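Skoryk project: household tidying with learned grasping
Progress report to the Drasia fund
Prepared by Zorica Hoxha, Ultcombe site
2024-12-08

1. Work since April

The period was spent on table clearing. The question set in the grant agreement is whether a machine can clear a used table to a standard a householder would accept, without a person standing by. At present it can't. It can do parts of the job, and those parts are set out in this report.

We recorded 1234 demonstrations with hand-held grippers, against a target of 600 for the year. The surplus came from shortening the reset between takes. After checking, 300 were set aside for poor tracking and are not used in training.

2. Bottles and mugs

Upright bottles are the most reliable class. The ribbed pads give way around a curved side, and a small error in approach angle does not matter much. Clear plastic is still harder to locate than card or ceramic, particularly near large windows, where reflections are mistaken for edges. 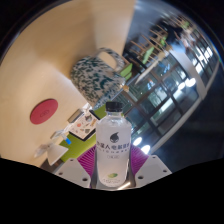
Figure 1. Bottle grasp with a speckled mug close behind.

Mugs remain a problem. A handle facing away from the gripper is manageable, but one that faces the neighbouring object leaves little room for the jaws. The current policy tends to wait, then push. We have added a rule that moves the nearer item first — a stopgap, and it slows the whole task.

3. Flat items

Coasters, boards and loose paper are not solved. The jaws cannot get under a thin object lying flush on a table. Sliding it to the edge works on a bare surface and fails when other things are in the way. Sodier has quoted for a thinner fingertip, with delivery in 15 working days from order.

4. Spending and next steps

Spending is within budget. We ask for approval to move the unspent travel money to fingertips and spare pads. The next period will cover mixed tables only, with no further bottle recording. Wiping is deferred until flat items can be lifted.

Related items
Skoryk: report on gripper calibration
Ultcombe test kitchen: layout and access
Drasia fund: reporting template
Shelf restocking trial, summary of results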